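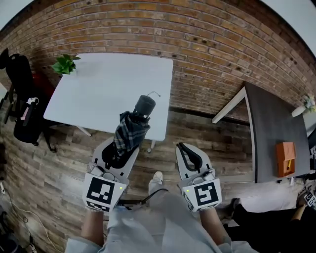 Breseo 30 Throwing Sleeve

I coach shot put and discus at a small high school, and I've been wearing out elbow sleeves since before most of my kids were born. The Breseo is the one I keep buying. I liked it enough that I started stocking it here in April, next to the Vomow wrist wraps.

It's a pull-on compression sleeve, 30 cm long, so it covers you from the middle of the upper arm to well down the forearm. The knit is thinner over the inside of the elbow (bless whoever thought of that) and you can bend all the way without that awful bunching. There's a grippy band at the top. It does leave a mark on me after a long practice, but it fades by dinner!

Sizes: 4, small through extra large
Color: navy only, sorry
Price: $52 a pair
Care: cold wash, hang dry — please keep it out of the dryer, I've ruined two

Measure around your arm just above the elbow with the arm relaxed. If you land between sizes, javelin throwers usually want the bigger one and shot putters the smaller. Abhishek Tiwari, who throws with our summer club, went down a size and says he forgets he has it on.

It won't fix a sore elbow, so see your trainer if it hurts to throw.

Returns are fine for 30 days if it hasn't been worn outside. The Cirach version with the thumb loop is on back order and I don't have a date yet — email me and I'll put you on the list.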